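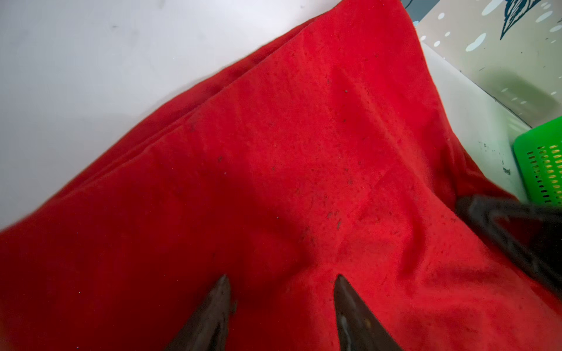

Red cloth, folded over along one side.

Cestow Phone and Tablet Users Group
Minutes of the June 2023 meeting

I'm doing the notes again this month, so blame me for anything I got wrong and email me before the next one goes out. I type slower than you all talk. May minutes were approved with one fix: the backup talk was given by Virgilio Calimlim and I had managed to spell his last name two different ways. Sorry, Virgilio!

Updates

Most of the first half went to the update everybody has been getting nagged about. Hands up showed a pretty even split between people who installed it the first night and people who keep hitting "remind me later." I'm in the second group and I'm not ashamed. The main complaints were that the quick settings got moved around again, that the battery drains faster for the first couple of days, and that the keyboard went back to its default size. Virgilio said the battery thing usually settles down once the phone finishes sorting through its photos and apps in the background, so leave it plugged in overnight and don't panic. For the keyboard you have to go into its own settings and drag the height back up. Resetting the phone won't help, and please don't do that anyway.

Denise's older tablet isn't being offered the update at all. We looked up the model and it's past the end of its support, so that's that for new versions. It still gets app updates for now. She asked if she should stop banking on it and the general feeling was yes, move the banking to her phone and keep the tablet for recipes and movies.

There was a side discussion about dark mode that ran a lot longer than it was supposed to (my fault, I have opinions). Agreed that it's easier on the eyes at night, agreed that some apps just ignore the setting, and agreed to disagree on whether it saves enough battery to notice. Ray wants it written down that he thinks it looks "like a hole." Written down, Ray.

Gredum launcher

Virgilio has been running the Gredum home screen app for almost 70 days and gave us the quick tour. I liked it more than I expected to - the app drawer has a real alphabetical list and you can make the clock huge. On the minus side, it forgets your widgets when you restore from a backup, and swiping down for search works when it feels like it. It's free with a paid version, and he's on the free one. A few people installed it on the spot. If you did and now want your old home screen back, go to Settings, Apps, Default apps, Home app, and pick the one that came with your phone. Your icons should be right where you left them.

Workurance

Some of us have to use the Workurance app for our jobs, and since the last update it logs you out every time you switch to something else. I thought it was only me! Three of us have the same problem on different phones. We tried turning off battery saving for it, and that fixed mine but did nothing for Paula's. Virgilio's going to try it with the previous version on his spare phone and let us know. In the meantime Paula is using the website, which she says is ugly but stays logged in.

Storage questions

Quick ones, mostly. Yes, you can delete the downloads folder stuff once you've checked it. No, you don't need a cleaner app, and if one popped up by itself and told you that your phone has 5 viruses, close the page and don't tap anything. Lorraine did tap something. We went through her apps list afterward, found a flashlight app she didn't remember installing, and took it off. She's changing her email password at home and will turn on two-step sign-in while she's in there. If she gets stuck she'll call me.

Ray asked about moving apps to a memory card. Photos and music, sure. Apps, depends on the phone, and his doesn't do it.

Other business

The Fajardo group across town invited us to a joint evening on messaging apps and which ones work between different kinds of phones. Everyone was in favor. I'll write back and ask what dates they have in mind.

Somebody left a white charging cable behind last time and I still have it in my bag. It's the long kind.

To do before next time
Virgilio - test the older Workurance version
Me - write back to the Fajardo people, send out the keyboard steps
Lorraine - password and two-step sign-in
Everybody - bring your charger, the outlets by the window work again

Meeting wrapped up a little late.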